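桌面单臂工位的重新标定与日常保养

十月　文/Khôi Diệp

先说适用范围：本文写的是我们三号工位那台桌面单臂，夹爪外面套黑色布套，线缆从侧上方绕过去的那一种。隔壁Ngân Phí管的双臂工位步骤不一样，照着做会把她惹毛，我试过。

什么时候需要重新标定？桌子被人撞过，夹爪拆过，布套换过，或者机械臂开始坚定地抓物体旁边的空气。最后一种情况大家往往先怀疑模型，改了一下午参数，才想起早上拖地时桌腿挪了位置。请先查桌子。

准备工具：内六角扳手一套、无绒布、酒精、标定板、14毫米的垫块一个、美纹纸。垫块就放在控制柜上层，用完请放回去。它已经失踪过两次，一次在Harish Kurup的抽屉里垫着咖啡杯。

第一步，断使能，别断总电源。总电源一断，控制器要重新自检，你会得到一段漫长而安静的人生思考时间。按下急停，确认示教器上显示伺服关闭，再把手伸进工作区。

第二步，查桌面。我们的桌面由两块白色台板拼成，中间有一道缝。用指甲横着刮过去，感觉得到台阶就要调桌脚，调到刮不出来为止。接缝两侧高低不平，标定板压在上面会翘，后面算出来的东西全是精确的胡说八道。调平以后，在四个桌脚周围贴美纹纸做记号，下次谁撞了桌子，一眼就能看出来，赖也赖不掉。

第三步，查线缆。把机械臂手动摇到工作区最右端，再摇到最左端，看线缆有没有绷直，有没有蹭到桌上的东西。余量宁可大一点，但弯出来的弧不要垂到高一点的容器上方太近的地方，否则夹爪一下降，线先把容器扫走。固定扎带只拧到线不滑动即可，扎成粽子的，线皮撑不过一个季度。

第四步，查夹爪和布套。布套的作用是增加摩擦，顺便保护物体表面。松了会打滑，紧了夹爪张不到位。套好以后空载开合50次，每十次停下来摸一摸边缘，看有没有往里卷。卷了就拆下来重套，别用胶带补。胶带的残胶会把笔粘在手指上，机械臂松手以后笔还挂在那里，场面很像在犹豫。

第五步，标定。清空桌面，放标定板，在控制软件Plunau里选“手眼标定”，采集14个姿态。姿态要散开，高低都要有，手腕也要转。有人图省事，全在正中间采，残差漂亮得可以裱起来，一到桌角就露馅。算完以后用垫块验证：让夹爪尖降到垫块上表面，能刚好轻轻夹住一张打印纸，抽动时有阻力，就算过。

第六步，摆物体试抓。标定板收走，换上日常用的那套东西，容器靠后排，散放的笔放在前面。
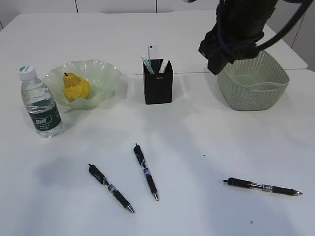 笔是最好的试金石，细，会滚，笔身上还有金属段反光。摆的时候方向要错开，至少有一支接近横放，一支斜着。每支从低速开始抓，速度设成50，确认没问题再往上加。100是上限，别因为旋钮还能转就继续转。

抓笔时盯住两件事。一是夹爪下降到最低点时有没有顶到桌面，听声音比看画面靠谱，闷闷的一声“咚”就是顶到了，回第五步重做高度验证。二是夹起来以后笔有没有歪。轻微歪一点能接受，如果每次都朝同一个方向歪，多半是布套左右厚度不一样，回第四步。

接着试放。往开口大的篮子里放，谁都能成功，机械臂也会因此显得很有才华。真正要看的是往笔筒里插：口小，里面通常又已经站着几样东西，偏几毫米就会撞在筒沿上。连续三次放进去再签字。

第七步，清洁。无绒布蘸酒精擦桌面，墨点、灰尘和来历不明的小黑点都擦掉。相机眼里的小黑点和人眼里的不一样，Usman Satti曾经为了一粒橡皮屑排查了一个通宵，最后用手指弹走了。酒精不要碰布套，布套拆下来用清水洗，晾干再装。

保养周期：布套每1000次抓取换一次，桌面每天擦，美纹纸记号每周看一眼，标定结果每月复核。记录写在工位旁边的本子上，写日期、做了什么、谁做的。“调了一下”不算记录。Cường Châu上个月那页写的是“好了”，至今没有人知道是什么好了。

常见毛病：

抓取位置整体偏向一侧：先查桌脚记号，再重做第五步。

只有靠近接缝的地方抓不准：台板高低又变了，回第二步。

夹爪闭合后报过载：布套卷边，或者里面夹了东西。拆开看，我们掏出来过一个笔帽。

放下以后物体跟着夹爪走：残胶，或者布套脏了。

动作到一半停下，提示线缆张力异常：回第三步，顺便检查是不是有人把包挂在了支架上。

以上都查过还是不行，到二楼找我。来之前请把本子带上。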